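Lerncombe Automation Forum
Board: Faults and Safety Reports
Thread: Grip not released on stop command, textile handling

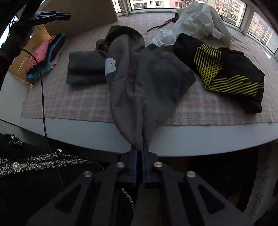 Burneck_Ops
Posted 8/3/18

We wish to report a release fault on the two-finger gripper used at our garment handling site and to request comment from other operators. The fault occurs when a stop command is issued during a pull. The drive halts as intended, but the fingers remain closed at full holding force until power is cycled. In our log the condition appears 3 times in 4,000 grasps, each time on heavy knit or fleece. The typical case is a single-corner grasp such as the one on the gray hooded sweatshirt, where the cloth is under tension between the blue-lined fingers and the rest of the garment is still lying on the blanket. No injury has been reported. One operator did reach in to free a sleeve before power was removed, and our site procedure has been amended as a result.

Firmware was current at the time of each event. The finger linings had been replaced 2 weeks before the first one. We would be grateful for any record of similar behavior.

textile_cell_4
Thank you for the report. Our unit has shown the same condition once, on a terry robe. We concluded that the controller was holding position by design. A stop command is not a release command, and the manual is clear on that point. I would not classify this as a fault.

Burneck_Ops
We accept the distinction. However, the configuration file on our unit is set to open on stop, and it does open in all other cases. Our concern is with the exceptions.

Jestitz Service Desk
Please confirm whether the stop was issued by the software or by the hardware button. The two follow separate paths. With the hardware button, the open command may be lost if the motor current is above its limit at that moment. A cloth under load could produce this.

Burneck_Ops
All were issued by the hardware button. Peak current on the last event was 115 percent of the limit.

Jestitz Service Desk
That is consistent with the behavior described above. As an interim measure, we advise lowering the limit on closing force and fitting a manual release lever. Please also send the log to the service address on your contract.

linen_and_line
I must disagree with the interim advice. A lower closing force leads to slip on fleece, and operators then grasp again closer to the seam, with their free hand holding the cloth down. That places fingers nearer to the mechanism than before. We tried it last October and withdrew the change within days. The release lever is sound advice. The force setting is not.

textile_cell_4
The slip problem depends on the lining. With a new lining we had no difficulty at the lower setting.

linen_and_line
Ours were new as well. Perhaps the difference is in the garments. We handle a great deal of brushed fabric.

Zou_Maintenance
Our department fitted the release lever to every unit this spring. It takes one hand and does not require power. Please note that the cloth can snap back when the lever is pulled — operators should let the fabric go slack first and keep their faces clear.

Burneck_Ops
Our thanks to all who replied. We will fit the lever and leave the force setting unchanged until the log has been reviewed. Until then, no person at our site is permitted to touch a held garment before the power is off and the indicator is dark. The log was sent to Jestitz this afternoon.

Jestitz Service Desk
Log received. The case is open, and findings will be posted in this thread.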